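Packing a table lamp for mailing is not difficult, but please give it 90 minutes. First take off the shade and the bulb. Wrap the base in bubble wrap, two layers, and tape it.

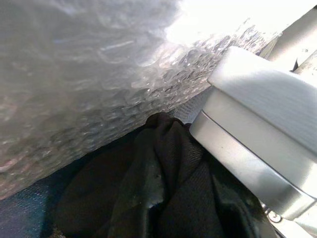
One reader from Fitzgerald wrote that two layers were too few for her ceramic base, and she now uses three.

The shade travels inside soft cloth. An old T-shirt is good. Fold it well into the hollow, and do not press the wire ring.
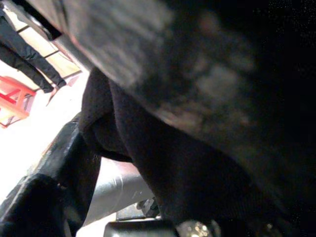
*Black fabric, folded.*

Leave 2 inches free on each side of the box and fill them with paper.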